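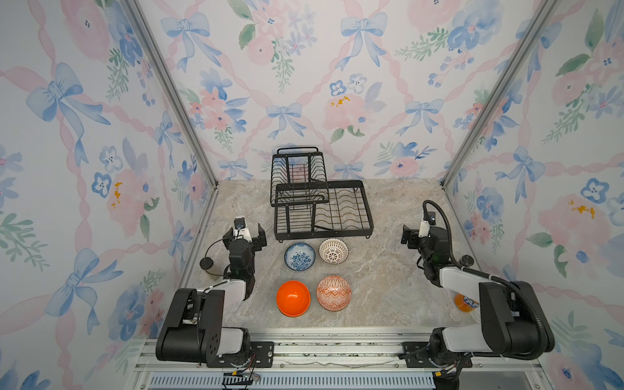 Prandex two-arm cell, dish rack set-up, both arms bolted to the front rail.

Search parts and manuals... Go

Prandex Two-Arm Bench Cell — set up and upkeep

Sold as a kit. Two arms, two parallel grippers, wrist cameras, front rail, rear posts, wall panels. Trilloteck ships the rail and posts flat, arms come in their own cartons. Stock no. 426. Plan on two people for the first lift.

Rail first
Level it before anything else goes on. Mounting plates drop into the grooves, bolts finger tight, slide to position, then torque. Left plate, then right. Do not tighten one side all the way and then go hunting for the other. Keep the vents under the rail clear, they need the air.

Cables
Left arm: leave a loop at the wrist, enough for full reach plus a little. Right arm: corrugated hose goes up over the arm and down to the base. Too short and it pulls at the elbow, too long and it drags through the work. Run both arms slow thru full travel before you clip anything down. Loose wires at the front get tied back with power off.

Walls and floor
Panels slot to the rear posts. Any print you like, ours is the roses and bows. Marbled floor sheet goes down flat and gets wiped, no solvent. Rack goes to the back, inside the reach of both grippers. Check that reach again if you swap the rack for a bigger one.

Weekly care
Power off. Jaws wiped, lens wiped with a dry cloth. Check the plate bolts. Brush out the rail grooves, crumbs and scraps get in there and the plates wont slide when you want them to. Log it.

Every 168 hours of running: re-home both arms, redo the wrist camera check. Gaetano Mancuso wrote the check sheet, ask for the short version — the long one is for new installs only.

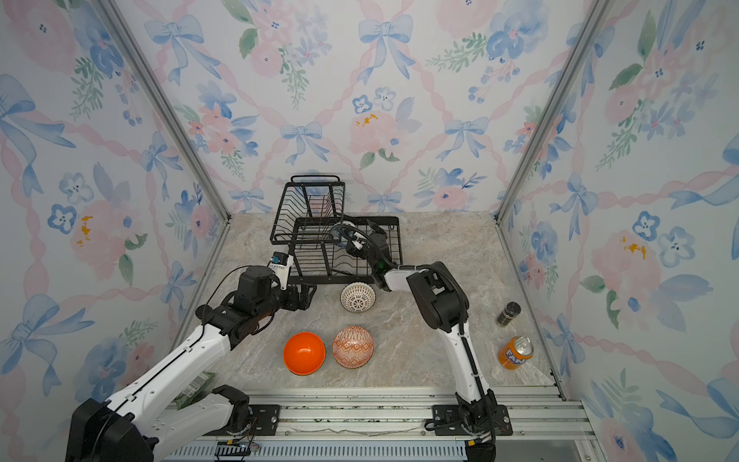 Jaws and spare parts
Jaw pads are sold in packs of 20. Change both sides together or the grip goes off center. Old pads from the Follach grippers do not fit, please stop ordering them for this cell.
Wrist camera brackets: left and right listed seperately. Pace hose clips fit the right arm hose.

Repairs
Send the arm, not the plate. Leave the plate on the rail so it goes back in the same spot. Wen-hsiung Fang handles returns, put the hour count on the slip.

Page updated Jun 11, 2022
1,088 shares | 20 comments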